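From: Grímur Juhl
To: Kistamen household list
Subject: Re: Folding on a slatted mat

Liesbeth Mertens wrote:
> I fold T-shirts on the bed, on top of the sleeping mat. The long
> fold goes fine, but the second sleeve drags the layer under it and
> the rectangle ends up wider at the hem. Would a board help? I have
> 14 of these to get into one drawer in Dutville.

A board helps with width, less with drag. Jersey catches on the edges of the slats when you pull it sideways. Lift the side panel clear of the mat, carry it over, and set it down. Do not slide it.

Direction matters too. Lay the shirt so that the long fold runs with the braided band if your mat has one. The band gives you a straight line to check the hem against.
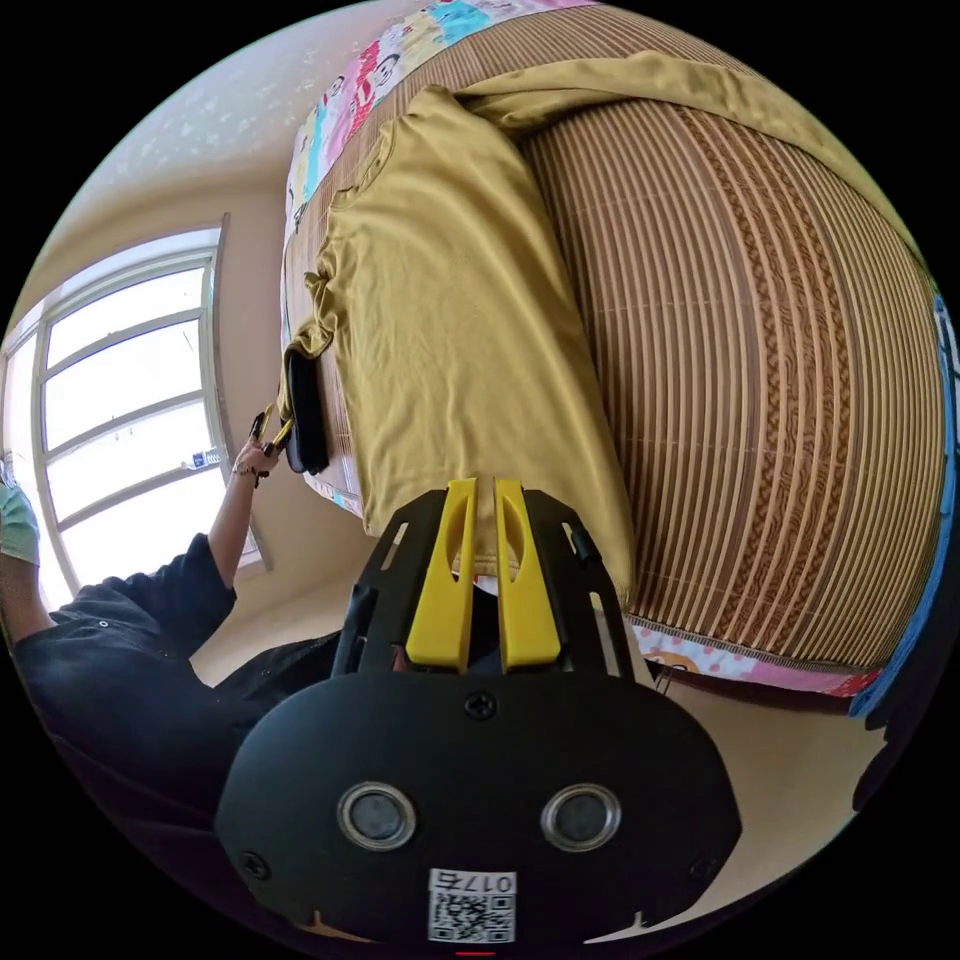 Stop at the long rectangle and look at the collar seam before folding in 3. If the seam is twisted, the finished packet will lean in the drawer. Open it back to the sleeve and redo that side only.

A mat over a loose sheet will creep. Tuck the sheet in on both sides first, or move to a table. I tried both in Lund in December, and the table was faster by 2 shirts per batch.

Drawer depth? Without that I can't say whether thirds or quarters will stand up.

Grímur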